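Ressourcerie numérique Humix
@humix_ressourcerie · 27 février 2021

1/ La ressourcerie Humix ouvre ce jour les inscriptions à sa campagne de démontage et de tri des ordinateurs de bureau. Le présent fil rappelle les consignes applicables aux déposants, particuliers comme établissements. Merci de le lire en entier avant toute prise de rendez-vous.

2/ Depuis décembre, 1 235 unités centrales ont été enregistrées à l'accueil du site de Bundon. Une part importante d'entre elles est arrivée avec son disque dur, souvent sans que le déposant en ait été informé par son propre service informatique.

3/ Le disque dur fait l'objet d'un traitement séparé. La tour est couchée sur le côté, le panneau latéral retiré, et chaque disque est enregistré sous un numéro distinct de celui de la machine.

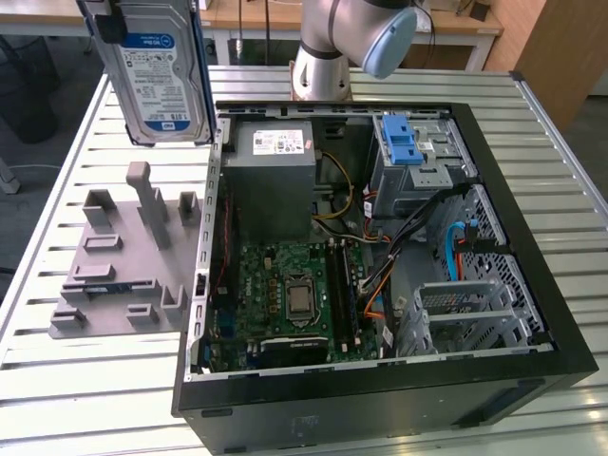
Disque dur WD Blue de 1 To et tour ouverte, alimentation et carte mère apparentes.

4/ Les déposants sont invités à sauvegarder leurs données avant la remise du matériel. Aucune copie ne pourra être effectuée à l'accueil, ni restituée par la suite. Cette règle s'applique également aux associations et aux écoles.

5/ Pour les lots de plus de 13 machines, un bordereau est obligatoire. Il mentionne la marque, le numéro de série et la présence ou l'absence du disque. Le modèle de bordereau est disponible sur demande auprès du secrétariat.

6/ Les câbles d'alimentation externes sont acceptés, à condition d'être regroupés dans un sac fermé. Les écrans cathodiques, les imprimantes et les onduleurs relèvent d'une autre filière – ils seront refusés au guichet.

7/ S'agissant du rangement des pièces, les petites cartes, les barrettes et les disques ne doivent en aucun cas être déposés en vrac au fond d'un carton. Un emplacement par pièce, même sommaire, évite les chocs entre composants
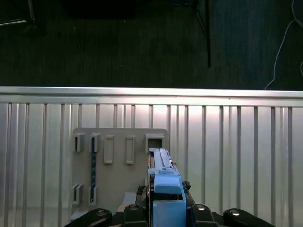
et facilite le contrôle à la réception. Les sachets antistatiques d'origine sont les bienvenus. À défaut, un carton compartimenté convient pour un trajet court.

8/ Il est demandé de ne pas retirer soi-même le processeur. Les broches du support se plient facilement et la carte mère perd alors l'essentiel de son intérêt pour le réemploi. Il en va de même pour l'alimentation, dont le boîtier ne doit jamais être ouvert par le déposant.

9/ Les machines remises en état rejoignent le programme Ñahui, destiné aux foyers sans équipement. Le programme peut attribuer jusqu'à 135 postes pour l'ensemble de la campagne. Les demandes d'attribution sont instruites séparément et ne passent pas par l'accueil des dépôts.

10/ Plusieurs questions nous étant parvenues sur les disques, nous reproduisons la plus fréquente.

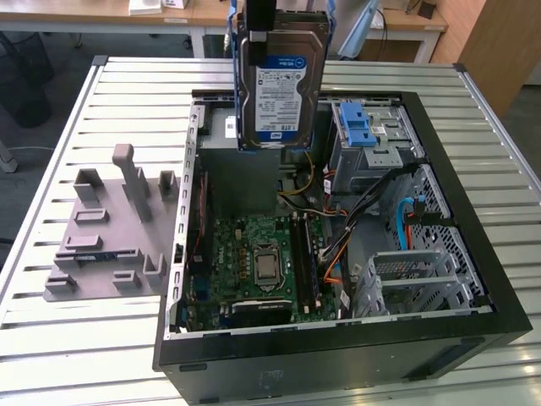
Faut-il retirer le disque dur avant de déposer l'ordinateur ?
Le retrait est facultatif. Un ordinateur peut être déposé complet ; le disque sera alors extrait à l'atelier, puis effacé ou détruit selon le choix coché sur la fiche de dépôt. Si vous conservez le disque, laissez si possible son support de montage dans le boîtier.

11/ Une attestation d'effacement ou de destruction est délivrée sur demande. Elle est établie au nom indiqué sur la fiche – merci de vérifier l'orthographe et l'adresse avant signature.

12/ Les dépôts se font uniquement sur rendez-vous, à l'entrée de la rue Lindex. Le stationnement y est limité au temps du déchargement. Pour les lots volumineux, veuillez contacter Zachary Beaudoin, responsable des dépôts, par message privé sur ce compte.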